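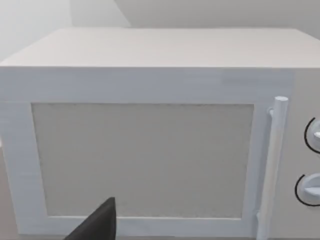
Figure 2. Countertop microwave oven with hinged door and vertical control strip (rendered view).

3.2 Reheating practice and portion temperature

Households in the Millosholm sample were asked to keep a written diary of every meal reheated at home over the study period. Diaries were returned by 292 households. Entries recorded the type of food, the container, the heating time chosen and whether the food was stirred or left to stand before eating. Countertop ovens of the general form in Figure 2 were the most common appliance reported, followed by the stovetop.

Standing time was the item most often left blank. Where it was filled in, the entries tended to repeat the wording on the package, and we treat them with caution. Joubert coded all diaries by hand and Sombatkul recoded a subset of 50; differences were settled by discussion before analysis.

Rice and pasta dishes were reheated for longer than soups of similar weight. Respondents who stored leftovers in shallow containers reported shorter heating times, and fewer of them described cold spots at the centre of the dish. Container colour and material had no clear effect once depth was taken into account.

Power level was seldom changed from the default setting. The diary form did not ask for the rated output of the oven, so heating times cannot be converted to energy delivered. This limit also applies to the comparison with stovetop reheating in Section 3.3.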